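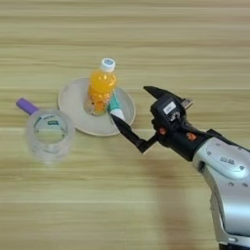
Felel Table Rules

Felel is the set of working rules we follow when recording arm demonstrations on a tabletop, plus the notes that travel with each batch of recordings. It began as a page of grumbles in the Clesteo repository and has grown into something we're really pleased with! If you run a small arm on an ordinary table and want recordings that other people can use, please borrow anything you like.

The rules cover the table, the objects, the person at the controls and the notes. They don't cover machine safety in the legal sense. Your own site's risk assessment comes first, and where it disagrees with us, follow it and tell us, so we can fix the wording.

What's in the repository

rules.txt: the rules, one per line, each with a short code
checklist.txt: the same thing cut down to a page you can print
notes_blank.csv: the form filled in for each episode
barta/: the script that reads the forms and complains about gaps
CHANGES.txt: what moved and when

Table rules

T1. Clear the table before the first episode of a session. Phones, pens and tape go on the trolley.
T2. Wipe it down and let it dry. Small tubes roll on a damp patch and then stick, and you lose a good afternoon wondering about your grasp settings.
T3. Don't change the lighting inside a session. If the sun comes round and you have to drop the blind, close the session and open a new one.
T4. Check the full reach of the arm before putting anything breakable down. Glass is allowed and we love having it in the set (clear things are hard, and hard things are useful!), but it goes down last and comes off first.

Object rules

O1. Everyday things are best. Drinks bottles, tubes, plates and mugs beat foam blocks for nearly everything we care about.
O2. Anything holding liquid has its cap on and done up by hand before the motors are live.
O3. Let objects touch and lean. A tidy row with gaps on every side is easy to record and teaches very little. Put a tube against a bottle, put both on a plate, and leave them as they settle.
O4. Leave something on the table that the task doesn't need. One or two extras is plenty.
O5. Don't peel labels off. If a label shows a name or an address, swap the object.

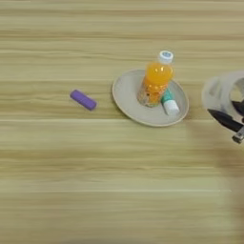 Leaning objects on a plate (O3), with the gripper to the right.

Arm rules

A1. Hands stay out of reach while the arm is live. To move an object, pause the arm, wait for it to stop, reach in, step back, resume.
A2. The stop button sits on the side of the operator's free hand. Test it at the start of every session and write down that you did.
A3. Start slow. Play the first 3 episodes of a new layout at the lowest speed setting, even if you're sure.
A4. Don't press down into a plate or the tabletop to force a grasp. Back off and come in again at another angle.
A5. After 2 failed grasps in a row on the same object, pause and look at the fingertips. Grease and grit account for a surprising amount of bad luck.
A6. Operators swap after 10 episodes. Tired hands make jerky paths, and it's much nicer to stop while you're still enjoying it.

Note rules

N1. Fill in the form straight after the episode, before resetting.
N2. Name objects plainly. "Small tube, green and white" is good. If you can't tell what something is from the recording, write "unknown" and carry on.
N3. Keep failures. Mark them, don't delete them. Some of our favourite recordings are drops.
N4. Record which fingertips are fitted, and start a new session whenever they change.

Checking a batch

Put your filled-in forms in one folder and run Barta over it. It looks for missing stop-button checks, sessions with more than one fingertip type, and object names that are spelt two ways. Barta can't tell whether a note is true, so someone who wasn't operating should also watch 3 episodes from each session with the form open beside them. It's a lovely way to learn how other people drive.

Batches that pass go into Culla, our shared store, with the rules version written in the batch notes. Batches that don't pass go back with comments. Most need only a spelling fix.

Known gaps

Nothing here deals with two arms on one table. Cloth, food and anything sharp are also outside the rules for now. T3 is awkward in rooms with big windows, and we'd be thrilled to hear from anyone who has solved that cheaply.

Changes

2nd July: O4 added, A5 reworded, caps rule moved from the arm section to O2.
June: note rules split out, checklist cut to one page.

Suggestions are very welcome through the issue tracker. Quote the rule code in the title and, if you can, tell us what happened at the table that made you want the change.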